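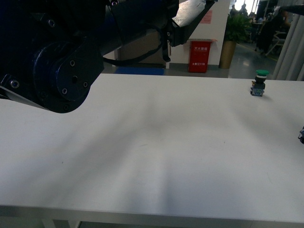 Zomerel Picture House - walk-round before the September horror all-nighter
Checked by: Sota Ishida
Doors: 9 pm

1. Fire exits, both sides of the screen
Pass. Left door opens first time. Right door had a cardboard gravestone leaning on it, which I have moved to the foyer. It can be atmospheric out there.

2. Seating
174 seats, 4 out of action. Row F is taped off. Please use proper tape this time, as last year's was printed with "CRIME SCENE" and people took photos in it.

3. Aisle lights
Fail. 5 dead on the left aisle. I know Fedau is a dark film. The stairs are not in it.

4. Fog machine
Pass with comments. Keep it off until the smoke detectors have been dealt with by someone who knows how. Not the intern.

5. Switches and controls
Projection box and stage both checked, labels readable. The label saying "DO NOT" still doesn't say what.
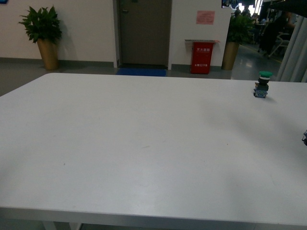

Push-button switch with green cap.

6. Fake blood
Fail. Stored next to the hot dog ketchup in an identical bottle. Move one of them, I don't mind which.

7. First aid
Plasters low, ice packs fine. We had two fainters at Onu and one at the Sadico trailer - keep a chair by the kiosk.

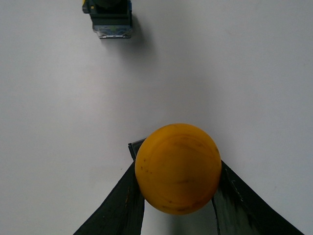
8. Props and giveaways
The costume parade has its own rules, pinned up backstage. Masks off on the stairs, no real blades, nothing thrown from the balcony. Anything that might roll should be easy to spot on a dark carpet, and a yellow-orange ball will do nicely, brown specks and all. Black rubber spiders fail on this point and are to stay in their box.

9. Usher in coffin
Awaiting answer on air holes. Lid stays open until I get one.

Result: not ready. Items 3, 6 and 9 to be rechecked at 6 pm.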